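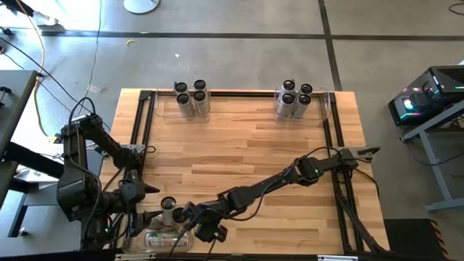
Work to reopen the Grorkberg feeder, the narrow channel that once supplied water to the upper level of the Phromma Canal, will start again in November after a break of more than a year.

The canal trust said it has permission from the county to clear and reline the first 500 yards, from the old sluice at Allex Pond down to the farm bridge. The job was stopped last year when the contractor found that the clay lining had washed out under the towpath side and water was getting into the field next to it.

Berenice Villaseñor, the trust's engineer, said the leak was worse than the survey had suggested.

"We expected to patch the lining in a few spots," she said. "Once the silt was out, there was almost no clay left between the sluice and the second bend. Patching it would have bought us one winter, maybe two."

The new plan uses a waterproof membrane under a layer of concrete blocks on the damaged stretch. Below the second bend the original clay is sound and will be left alone, apart from the removal of tree roots. Seven trees on the towpath side have been marked for felling. The large sycamore by the sluice will stay.

Without the feeder, the upper level depends on rainfall and a rented pump, and boats have been limited to the mile above Lock 3 for the past two summers. The trust hopes to have water running through the cleared section by spring, but the pump will stay on site until the feeder has been tested at full depth.

The stone sluice itself also needs repair. Its wooden paddle has rotted and the iron rack that raised it is missing. A replacement rack is being cast by Vovidon, which made the ground paddle gear for Lock 5, and the new paddle will be oak. The stonework will be repointed with lime mortar, though that part has to wait for warmer weather.

Theerawat Paisan, who farms the land on the east side, has agreed to let trucks use his track while the work is going on. The track will be widened at the gate and graded again when the contractor leaves. He said he was glad to see a date for it.

"That corner of the field has been too soft for a tractor since the ditch was dug out," he said. "If they can hold the water in the channel, I get my corner back."

The towpath will be closed between Allex Pond and the farm bridge on working days and open on weekends. Walkers will be sent along Mill Road during the closure - a detour of up to 140 yards on a road with no sidewalk, so the trust is asking people to keep dogs on a leash. The parking lot at the pond will stay open, but the four spaces nearest the sluice will be used for materials.

Plans for the sluice and the lined section are on display at the lock cottage, and Villaseñor will be there on Friday from 4 p.m. to answer questions. Comments on the tree work should go to the county, which has to sign off on the felling separately.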